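## 3. Materials and procedure

### 3.1 Choice of colour terms

The study compares how speakers in two valleys divide the range between green and blue. Brarley lies on the lower road and has had a school since the mill was built; Mosau is reached by a single track and kept its own dialect in daily use a good deal longer. Earlier word lists for the district, which were compiled for farming vocabulary, give one term for both colours in Mosau and two in Brarley. Those lists were taken from written replies and do not record what the speakers were looking at when they answered. We therefore treated them as a guide to spelling only.

A term was counted as basic if it met 3 conditions: it was a single word, it was not the name of an object or dye, and it was offered by speakers in both age groups. The Mosau word *brasten* caused some difficulty. It is used for new grass, for slate and for the painted shutters on the older houses, and is probably related to the place name Brastenano, although the first written form of that name is late and the vowel is irregular. We kept it as basic. The word for turquoise, borrowed from the standard language, was left out of the main count and is dealt with in Section 5.

### 3.2 Speakers

Ninety-three speakers took part, all of whom had lived in one of the two valleys since before the age of ten. Speakers who had worked as painters, dyers or printers were not included. Each was screened for colour vision before the first session. Sessions were held in the morning, in rooms with north-facing windows, and were broken off if the light changed sharply. Most were completed in September, before the shutters are closed for the season.

### 3.3 Naming task

The naming task used loose painted chips, shown one at a time on a grey card. The order was mixed afresh for each speaker. Chips were taken from the Plattner set, which is spaced more closely in the green and blue range than in the reds – a drawback for general work, but useful for the question asked in this paper. Speakers were asked for the first word that came to mind. Phrases such as "a sort of green" were written down in full and coded later under the head word, with the hedge marked separately.

### 3.4 Colours on solid objects

Flat chips leave out one thing that matters in ordinary speech. People name the colours of solid objects, whose faces may differ in hue or in shade, and they usually give one name to the whole. In a short second task speakers were asked to name the colour of objects in rendered views, first without any prompt and then face by face.
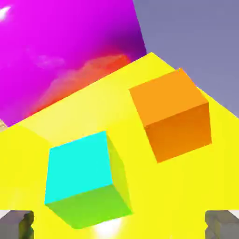 **Figure 1.** Rendered view with two cubes on a yellow surface. The nearer cube has a cyan top and a lime-green side; the other is orange.

The two answers were coded separately. Where a speaker gave a single word for an object with faces of different hue, we noted which face the word matched in that speaker's own chip naming. Where two words were joined, the order was kept, as the dialect of Mosau places the stronger colour last and that of Brarley places it first.

After unclear recordings were removed, the second task gave 321 usable answers. The naming task gave more than 1,000, and the two sets are not pooled at any point below. Answers from the second task are used only to check whether *brasten* can cover a green and a blue face together – a use that several older speakers gave freely in conversation but did not produce with the chips.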